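Rechercher dans l'encyclopédie OK

Portela est un projet de bras robotisé à monter soi-même, né dans l'atelier partagé Clestico. Ses auteurs le présentent comme accessible à tous - affirmation à prendre avec réserve, car le montage suppose plus de 40 heures de travail et l'étape de simulation est rarement comptée.

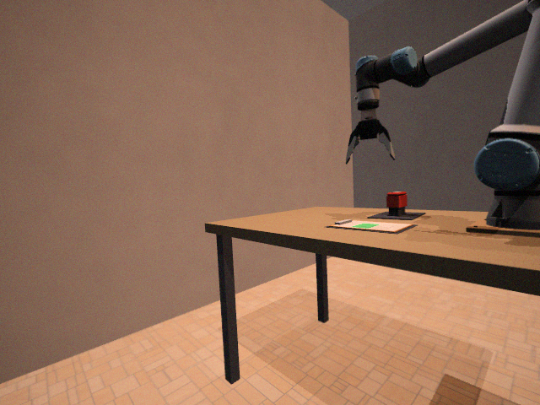
Cellule simulée : bras à capuchons bleus, pince ouverte.

Le modèle numérique, préparé sous Tukar, sert à régler les trajectoires avant tout essai réel. La documentation annonce un taux de prise de 88 %, sans préciser le nombre d'essais ni la forme des pièces.
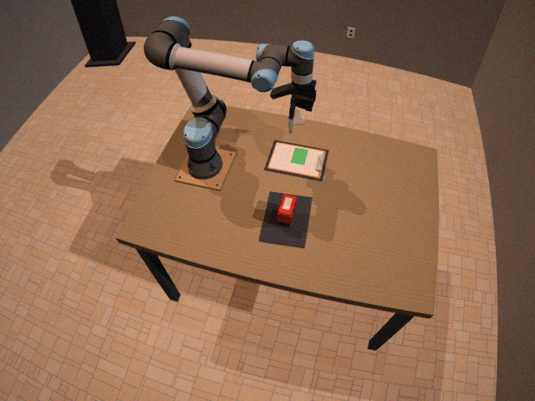
La fidélité de la simulation reste le point le plus discuté. Les ombres et le veinage de la table sont soignés, mais un objet rouge posé sur un tapis sombre, à côté d'un porte-bloc marqué d'un rectangle vert, ne dit rien du désordre d'un établi. Le frottement des doigts est réglé à la main. 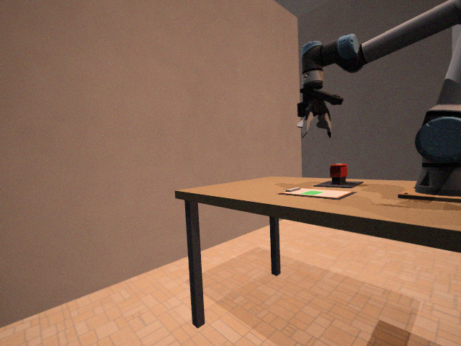
La version 2, attendue en février, doit corriger le jeu du poignet. Le module Previdow, censé détecter les collisions, n'a pas été évalué hors de l'atelier.

Catégories : Robotique amateur | Bras manipulateur | Atelier partagé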